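Reading Room > Comics > Reviews > Anthologies and Travel

Illov: Six Weeks on the River, by Vanderleia Paiva and Muchen Deng
Hakimar, 139 pages, softcover

I bought this one at the counter with no plan at all, which is how I buy most of my comics (my shelves will confirm it). The cover got me. It's a ferry seen from very high up, tiny and orange on a huge slab of gray-green water, and the title is tucked into the corner like a stamp on a letter. I read it that night, then again the next morning with coffee, and I've been pestering people about it ever since.

The setup is simple. Two cartoonists who'd never met rent rooms in the same river town, Illov, and each draws whatever happens to them. Paiva gets the odd chapters and Deng gets the even ones. They didn't show each other any pages until they were done, so you get the same flood, the same wedding and the same terrible bus ride from two people who noticed completely different things. Paiva draws the flood as weather, page after page of rain and rooftops with hardly a word. Deng draws it as a long argument in a stairwell about who has to carry the piano. I laughed out loud at the piano!

Paiva is the one I knew already. I liked her earlier book, Fakance, quite a bit, though I thought the lettering was cramped and the ending came out of nowhere. She's loosened up since then. Her brush line is thicker, she lets whole panels go black, and there's a silent sequence in chapter five, a woman walking home from the laundry with a sheet over her shoulder, that I must have gone back to half a dozen times. It's seven pages of walking. I didn't want it to stop.
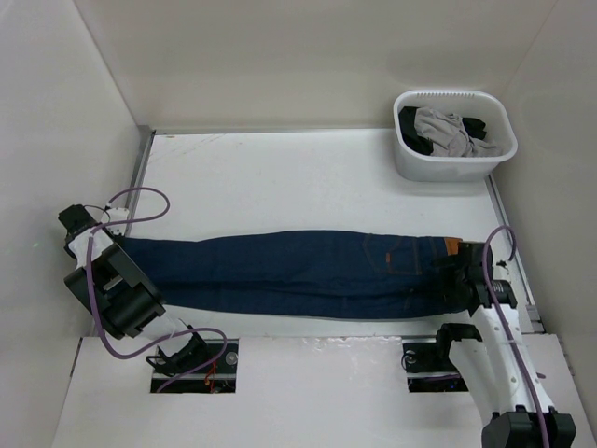 Deng was new to me, and I'll admit I needed a chapter to warm up. The pages are busy. Everybody talks at once, the balloons pile up on top of each other, and there are little arrows telling you which way to read, some of which I'm pretty sure point the wrong way. But then you get the hang of it and it's a hoot. Jailson Holanda, the landlord, is the best character in the book. He's forever fixing a boiler that works fine, and he has an opinion about every tenant who ever lived in the building. By chapter eight I was flipping ahead just to see when he'd turn up again.

Now the complaints. The two halves don't end together. Paiva closes on the ferry leaving, a lovely quiet page, and then Deng has one more chapter about a lost suitcase that feels like it wandered in from another project. It's funny enough, but it's in the wrong place. I'd have put it third or fourth. The map on the inside cover is also printed so dark that I had to hold it up to a lamp, and I still can't find the bus station.

And then there's the introduction, by Sebastião Fagundes. It runs nine pages, it quotes himself twice, and it gives away the wedding. Skip it! Come back when you're finished if you're curious about how the two of them got picked (there's a decent story in there about a missed phone call).

The coloring is by Ademir Cordeiro, and I wish his name were bigger on the cover. He has to make two very different artists feel like they're in the same town, and he does it with about four colors, mostly mustard and that river green. The paper helps too. It's thick, a bit rough, no shine to it, and the spine on my copy has survived two readings and one trip in a beach bag.

There's also a signed hardcover from Lopes, a run of 500 with a print of the stairwell scene tucked in the back. I looked at one in the shop, number 139 oddly enough, the same as the page count. It's handsome, and the bigger pages do wonders for Deng's crowd scenes. If you have trouble with small lettering, that's the one to get. I stuck with the paperback.

If you like travel comics where nothing much gets explained, pick this up. Read a Paiva chapter and a Deng chapter back to back, take a break, then do the next pair. I'm lending mine to my sister, who hates rain.

Posted 17/08/2020

Contact us | Copyright Reading Room, all rights reserved | Back to top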